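Visit report: the Skodico demonstration room, March 2025

I spent a day at Skodico's site, mainly to see how they collect examples of packing work for the learning system they supply to Hartono. Our own trial with Lallar had stalled in February on the question of soft packaging, and I wanted to see how another group handled it before we ordered more equipment.

The collection room is on the ground floor, behind the machine shop. Lourenço Loureiro, who runs the recording side, met me at the door and went straight to the equipment. No robot arm is involved at this stage. A person holds a gripper in each hand and does the task at a table, and the movements of the grippers are recorded together with the camera pictures. The model is trained on those recordings and run on an arm later, in another building, which I did not visit.

The items are ordinary groceries. Skodico began with boxes and tins and gave up on them fairly soon, as the model learned them from few recordings and then did badly on anything that bent. The present set is weighted towards bags and pouches. Film is the difficult case: it folds over the fingers, it reflects the lights, and the grip point moves as the bag is lifted.

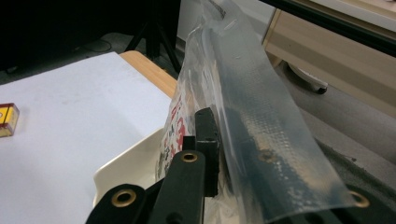
Loureiro's rule is that a recording is kept if the grip was poor but the operator recovered it. Recordings in which the item was dropped and left are marked and stored separately. I asked whether the recovered grips made the model hesitant. He said they had seen a little of that, and that it went away when the share of clean recordings was raised. He did not have a figure to hand and I did not press for one.

A session lasts 20 minutes, followed by a break, and no operator does more than 4 sessions in a day. The limit was set after they compared early and late recordings from the same people and found that the late ones were slower and had more regrips. Each session has a written task sheet. The sheet says which items are to be moved and where they finish, but leaves the order and the choice of hand to the operator. Skodico tried fixing both and found the results too uniform to be of use.
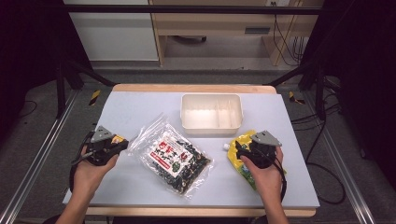 Both grippers in use at the table, with the divided container at the back of the board.

The start position is changed between recordings. Items are turned, swapped left to right, or laid partly over one another. This is done by hand from a printed list, and it takes longer than I had expected. In the stretch I timed, resetting the table took more of the session than the task did. We have the same problem at Gronmont and have not solved it either.

Checking is done in three passes. The first is automatic and rejects recordings with missing frames or a lost gripper position. The second is a person watching at double speed. The third is a sample, looked at again by someone who was not present. Disagreements between the second and third passes go back to Loureiro, who keeps a log of them. I was allowed to read two pages of it. Most entries concerned whether a bag had been released or had slipped, and the wording of the task sheet had been altered twice as a result.
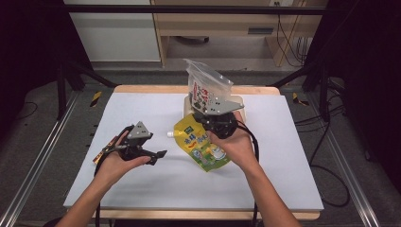
Lighting is left alone during a session and changed between sessions, for much the same reason as the start positions. Glare on clear film was the most common cause of rejected recordings until they stopped using a single overhead lamp.

Points I would take back to our own work: shorter sessions, a separate store for failures, and a log of disputed labels. I am less sure about leaving the choice of hand open, as our table is narrower. Loureiro has agreed to send the blank task sheet and the reset list.

Related reports
Lallar trial: notes on soft packaging
Gronmont: table layout and reset times
Hartono packing line, second visit
Labelling failed grips: a short comparison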